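**From the Office of Residential Services: Changes to Storage and Move-Out Procedures**

Tue 26 August

The Office of Residential Services has completed its review of resident storage at Ustora Court and the two adjoining buildings. The review began in March, after a number of households reported that the basement storage rooms had become difficult to use. The new procedures described in this item take effect at the start of the coming quarter and apply to all residents, including those who hold a sublease.

Storage at Ustora Court was designed when the property had fewer apartments than it does today. The original plan provided one locker for each household on the lower floors and shared shelving for the rest. Following the conversion of the east wing, the property now has 381 registered households, and the shared shelving no longer meets demand. Residents have placed belongings in corridors, under stairwells, and beside the boiler room doors. The fire inspection conducted in the spring identified these items as an obstruction, and the property was given a fixed period in which to clear them. That work has been completed.

Under the revised arrangement, every household will be assigned a numbered space. Lockers on the north side of the basement will remain with their present holders. The shared shelving on the south side will be removed and replaced with enclosed units of a single size. Each unit will have a door that accepts a standard padlock, which residents are asked to supply. The Office will not keep copies of keys. Should access be required for repairs, the household will receive written notice at least seven days in advance, except in the case of a leak or other emergency.

Assignments will be made in order of apartment number. Residents who have a medical or mobility need for a unit close to the elevator should write to the Office before assignments are posted. A short letter is sufficient, and no supporting documents are needed at this stage. Households that do not wish to have a unit may decline it without losing the right to request one later, although a later request will be placed on the waiting list.
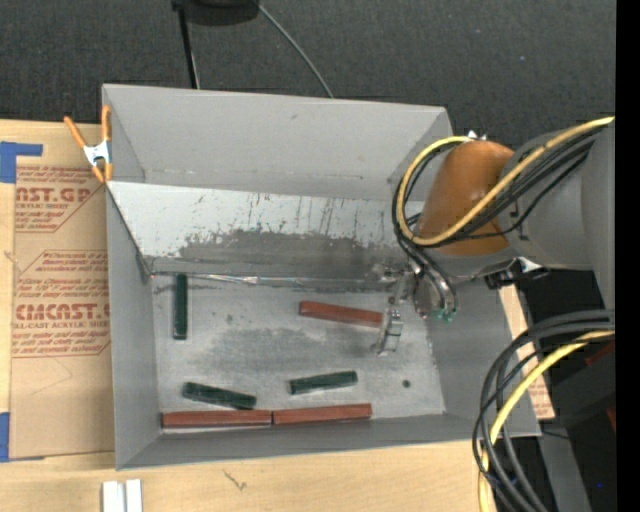 Certain items may not be stored in the basement under any circumstances. These include gasoline, propane, paint thinner, car batteries, and any food that is not sealed in a can or jar. Tires may be stored if they are clean and stacked inside the unit. Bicycles should be kept in the bicycle room on Undov Street, where there is still space on the upper racks. Electric bicycles and scooters may be parked in that room but may not be charged there. The Office is seeking quotations for a separate charging area and will report on the matter in a future issue.

Unlabeled belongings removed from the corridors during the spring clearance have been moved to the former laundry room. They may be claimed on weekday afternoons between 2 and 5. Residents should bring identification and be prepared to describe the item. A list of the larger pieces, among them a folding bed, a child's desk, and several suitcases, is posted beside the mailboxes in each lobby. Items that remain unclaimed at the end of the quarter will be donated where they are in usable condition and discarded where they are not.

The move-out procedure has also been amended. In the past, departing residents were permitted to leave their storage space uncleared for up to nine days after returning their apartment keys. This allowance caused delays for incoming households and will no longer be offered. From the start of the quarter, the storage unit must be empty and the padlock removed on the day the apartment keys are returned. A cleaning charge will apply to units that are not left in good order. The amount is set out in the schedule attached to the lease and has not been increased.

Residents who need to dispose of bulky furniture should book a collection through the front desk. Furniture left at the curb without a booking will be treated as abandoned, and the cost of removal will be charged to the household concerned. The Kazlauskienė Annex has its own collection point at the rear gate, and residents of the Annex should continue to use it.

The construction of the new units will require the south side of the basement to be closed for two weeks. The service elevator will remain in operation, but it will not stop at the basement level during working hours. Notices with the exact dates will be placed in all three lobbies once the contractor has confirmed them.

Questions about unit assignments should be addressed to Sheldon Chan, Residential Services, at the ground-floor office. Written questions may be left in the gray mailbox beside the office door and will be answered in the order received.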